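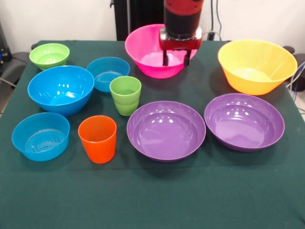 Weltden says its defense is fixed. The film is less sure

Weltden held Jellum to 108 rushing yards on Wednesday night, and by the time the locker room opened the word "turnaround" was already going around. Let's slow down a little.

The number looks good next to the 228 yards that Huvdale piled up on the same front a week earlier. It looks less good once you remember who was carrying the ball. Jellum played without its starting running back, lost its left guard in the second quarter and spent most of the second half throwing because it was behind. A team that stops running the ball will not run for many yards.

Defensive coordinator Zuzanna Marciniak was asked what had changed.

"We got lined up faster and we tackled," she said. "The calls were mostly the same calls."

That is a fair answer, and it doesn't fit very well with the club's own postgame release, which credited "a redesigned front" for the win. The front was the same four linemen in the same spots for nearly all of the first half. The one real change was moving the strong safety closer to the line on first down. It worked against a backup runner. It also left the deep middle open, and Jellum's receivers got behind the coverage twice before halftime. Both throws were missed.

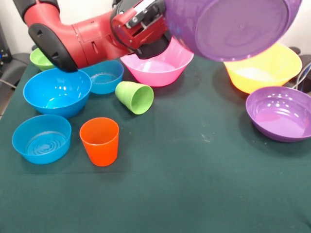 The pass rush is the bigger question. Weltden came into the game with 8 sacks on the season, the fewest in the league, and added one on Wednesday, on a play where the quarterback held the ball forever and then ran into his own tackle. The ends are still getting pushed wide. When they do win, there is usually a lane up the middle for the quarterback to step into, and a better one than Jellum's will take it.

Marciniak said she was not worried about the sack total.

"I want the ball out early and I want it short," she said. "If he throws it four yards and we tackle him, I can live with that."

Coaches of teams that can't get to the passer have been saying some version of this for years. It can be true. But Jellum converted more than half its third downs in the second half, many of them on exactly those short throws, and the Weltden defense was on the field for 31 minutes in a game its offense was supposed to be controlling.

There were good signs. The linebackers filled their gaps instead of guessing, and the missed tackles that wrecked the Huvdale game were mostly gone. The rookie nose tackle held up against double teams well enough that he should probably be starting over the veteran ahead of him. Whether the staff sees it that way is another matter. Marciniak would only say that both would play.

Chiba comes to town next, with a healthy line and two backs who would start for most teams in this league. Chiba also likes to throw deep off play-action, straight into the area Weltden left uncovered this week. Marciniak would not say whether the safety will stay near the line on first down.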